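**Does "dishwasher safe" mean anything on glazed plates?**

Posted by **Indira Sundaram**, Sunday, January 20, 2019

I bought 2 Lekmont dinner plates in September and the glaze has already gone cloudy in patches. The sticker said dishwasher safe. The shop says it's hard water and wants to sell me Onier rinse aid, which sounds convenient for them. Mine are dark green with rings in the middle, same sort of thing as this one:
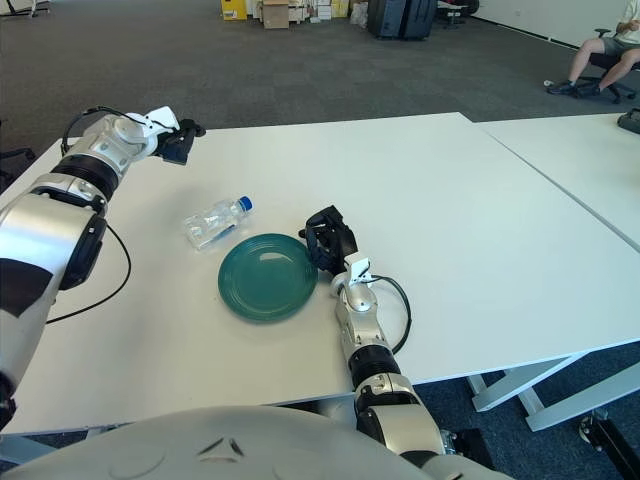 *Teal-green plate with raised rings, on a white table*

Is it really the water, or is the glaze just poor? I'd like to know before I spend any more.

---

**kettle_and_crumbs**

Hard water. Get the rinse aid, it works for me.

---

**Amaral**

I wouldn't buy anything yet. Put a spoonful of white vinegar on one cloudy patch, leave it ten minutes and rinse. If the patch clears it was limescale, and the shop has a point for once. If it stays, the glaze is probably etched and no rinse aid will bring it back, whatever the bottle says.

As for the sticker, I've never found out who checks these claims. "Safe" could mean the plate comes out in one piece.
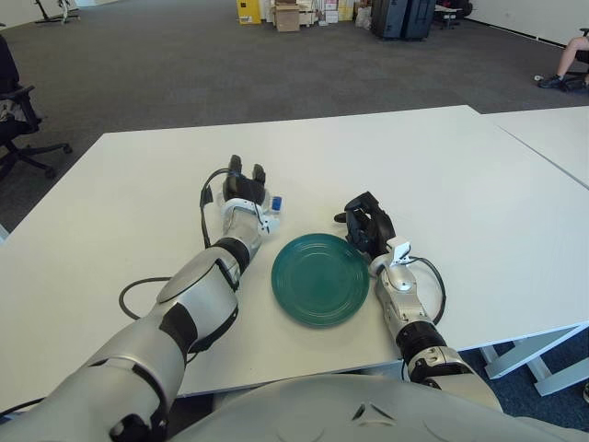
Dark glossy glazes show every mark, too. I had a cream set through the same machine for years and couldn't tell you if it was damaged or not. Try the shortest cool wash and use less detergent than the packet tells you, as they do like you to get through it.

If the vinegar does nothing, take the plates back with the receipt and don't let them talk about your water.

---

**Imetti**

Agree about the vinegar, but rinse it off properly. I left some on overnight once and made a plate worse. Handwashing mine now, grudgingly.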